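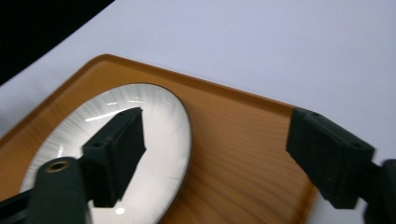
24 July 2024

Up late again. Rushed breakfast, toast standing up, then straight into sorting the kitchen before Noboru's visit. Still three bags of stuff from the Lisidwood flat not unpacked. Found the good teapot at last!! Wrapped in a jumper, no chips.

Tray out on the white table, one plate on it, the white one with the thin dark rim. Want to do lunch on trays so we can sit by the window. Not sure about that plate now, the streaky shine catches every bit of light. Mum would say use it, what are you saving it for. Fine. Using it.

The tray wants oiling, haven't done it since April. Love the grain on it though. Angus Galbraith offered me 5 quid for it when I moved, cheeky sod. No chance.

Shops at eleven. Forgot the list, obviously. Got rice, cucumber, the nice vinegar, 2 lemons. Forgot washing up liquid. 85p for one lemon, daylight robbery.

Noboru rang, train delayed, now coming at one. Gives me time to hoover. Must ask him about Miyazaki and wether his sister is still there.

Didn't hoover. Sat down with tea and Trukar's silly letter about the boiler, read it twice and still don't know who's paying. Ring them tomorow.

Rice on. Doorbell, got to go.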